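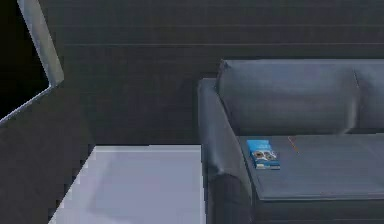
Figure 1. Irelow living room, with the blue box on the sofa seat.

Is the Irelow Home Kit worth buying for student robot projects?
Antigoni Kourkoulas
Project report, module 2301, Kollumdale College
Supervisor: Beverley Fothergill

1. What I was asked to do

The department had a trial licence for the Irelow Home Kit, version 2, sold by Margaritis. It is a set of furnished rooms for testing household robots in simulation, with a scripting tool and a library of things to put in the rooms. The sales page says it lets a class "skip the lab". My job was to find out whether a second-year student could set a fetch task, run it and trust the result. I had used one other simulator before this, for a wheeled robot in an empty box room, so I came to the kit as more or less the customer it is aimed at.

2. Setting up

The installer worked on the second try. The first attempt stopped without an error message and left a folder that had to be deleted by hand. The guide mentions this folder on its last page.

The library is advertised as having 2000 objects. I did not check them all, but a search for "cup" gave me the same cup in many colours, and I suspect each colour is being counted. The furniture is better. Sofas and tables have sensible shapes and the robot's path planner treats them as solid, apart from one armchair that I could drive straight through.

3. The fetch task

I wrote a script that asks the robot to find a named item in the living room and take it to the table. The item was the small blue box in Figure 1. It is an easy target by colour, bright blue on dull grey-blue cushions, and I think that flatters the kit. The thin orange-brown stick lying to the right of it is much closer to what people lose down the side of a sofa, and at the default picture quality I could barely make it out myself. When I changed the script to ask for the stick, the detector supplied with the kit mostly offered me the seam of a cushion.

Print on small items is also a problem. The box has a picture on its front, and whatever writing goes with it is a blur. Any project that needs a robot to read a label would have to bring its own textures.

I made 177 runs in total. Nearly half were spent on the script and should not be held against the product. I have put the logs in the shared folder, sorted by item.

4. Moving between rooms 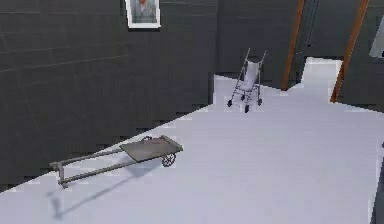
Figure 2. Flatbed cart and umbrella stroller on the open floor, doorway to the right.

The second task was to get the robot past larger obstacles and through a doorway. The cart was the useful one. Its long handle bars lie low and stick out well beyond the platform, so a planner that draws a tidy rectangle round the platform will get it wrong, and Irelow's does exactly that unless you tick "detailed shape". Ticking it made my laptop so slow that I moved to a desktop in the Pendville building.

I am less sure about the rendering. The foot of the walls has a stepped, jagged edge where it meets the floor. The stroller has no shadow to speak of, although the cart has a soft one. The supplier's leaflet calls the images "lifelike". A detector trained only on these rooms would, I think, get a shock in a real hallway, but I had no real robot to test that on and it stays an opinion.

5. Support

I wrote to Margaritis in March about the armchair. The reply thanked me for my interest and attached the leaflet. A later question about shadows got a proper answer from someone who clearly knew the software – there is a lighting setting, off by default, and it is not in the guide.

6. Recommendation

I would not buy the full class licence at the quoted price. The planner work in section 4 taught me a fair amount and I would happily use the kit again for that. For finding and picking up small objects, the supplied detector is too weak and the images too soft. If the department does go ahead, I suggest asking for the single-room licence first, and getting the armchair fixed in writing.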